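Steamed buns and spacing: how much room does dough need?
Project report, Anisa Nair and Riaan Masilela

3. Method
We made one batch of dough from 700 g of flour and let it rise for 40 minutes under a towel. Catinca Lazăr weighed and shaped every bun so the sizes would match (they mostly did!). Each batch went into the electric steamer over cold water, and we left the lid shut until the timer rang. We tried two layouts: buns close together in the center, and buns well apart near the side of the tray.

4. What we found
The spacing mattered far more than we expected. Buns set close together grew into each other and tore when we pulled them apart, and the torn sides turned gummy. The ones with plenty of room kept a smooth skin and came away from the tray easily — we were so happy with them that we ran that layout again with the last of the dough. 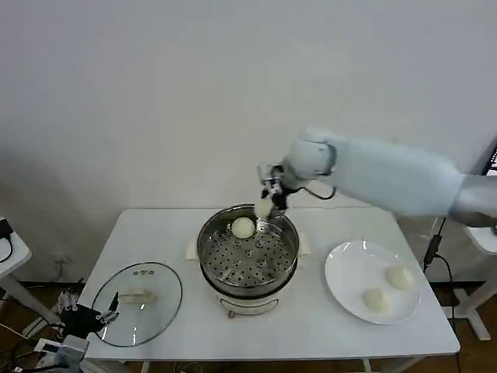 Figure 2. The electric steamer with one bun toward the back left of the perforated tray, two more on the plate, and the glass lid set to the left.

Shape was harder to control. Even with equal weights, some buns leaned or came out lumpy, and we think our pleating was to blame. Next time we would like to test paper liners and a longer second rise.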